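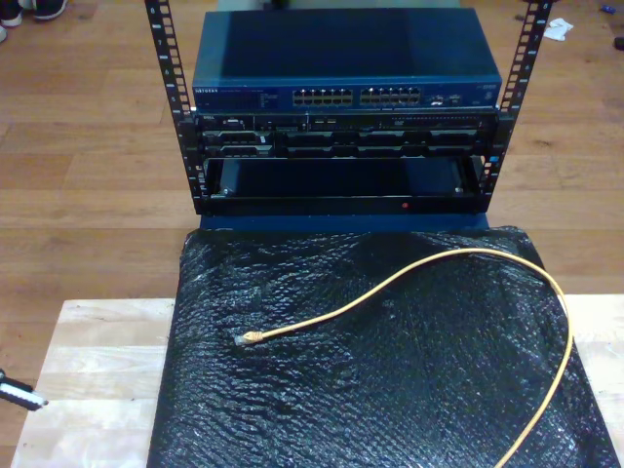 Molberg has moved the control network for its palletizing cell out of the main electrical cabinet and into a separate open-frame rack, the company said in a maintenance note dated 08/10/2022. The cell, built by Brelora and in service at the Gruvel carton plant, stacks finished cases from two infeed conveyors onto a single outfeed line. Its cell server and network switch had shared a closed cabinet with the servo drives since the cell was commissioned. Under the new layout the rack carries a blue Netgear switch at the top with a black Dell server directly beneath it, and the shelf below the server has been left open for a line controller that is still on order. Patch leads are yellow Ethernet cable throughout, one color for the whole cell network, and are laid out on black bubble wrap in front of the rack before they are dressed in.

Filed under: Plant & Process / Palletizing

The change follows a run of communication faults logged in January. The robot controller dropped its link to the cell server 61 times during the month, in most cases for less than a second. Each drop put the cell into a protective stop and required a manual reset at the operator panel. Product in the gripper had to be set down by hand jog before the cycle could restart.

Maintenance staff first replaced the gripper's valve block and the dress pack on axis six, as the earliest stops had been recorded while the arm was at full reach. The faults continued. A port-by-port log on the switch then showed that errors were confined to the runs passing next to the drive section, and that they rose when both infeeds were at full rate. Temperature at the top of the old cabinet was also above the limit set in the plant's own standard, although no fault was traced to heat alone.

The two rack-mounted units now sit outside the drive enclosure, on their own supply and with open air on all sides. Data cables enter from the opposite side to the motor cables and cross them only once, at a right angle. The safety circuit was not changed and remains hardwired to the original relays – it does not pass through the switch.

The work was done in a planned stop. The robot program, pallet patterns and gripper settings were backed up before power was removed, and the server configuration was copied to a second drive. After restart the cell ran 210 full pallets at reduced speed, then went back to its normal rate of 722 cases an hour. No link drops were recorded in the first 1,527 pallets.

Routine care of the rack has been added to the cell's existing service sheet. Connectors are to be checked for seating and strain each month, dust is to be cleared from the server vents at the same visit, and the switch error counters are to be read and reset. Any port showing errors on two visits in a row gets a new cable. The spare leads are kept at the cell in one length only, long enough to reach the robot controller.

Gruvel runs a second Brelora cell on its Tawhiri line with the original cabinet layout. That cell has logged fewer drops, and Molberg said it will be left as it is until the next yearly overhaul. The holes for the new cable entry have already been drilled and plugged.

3 comments | 18 shares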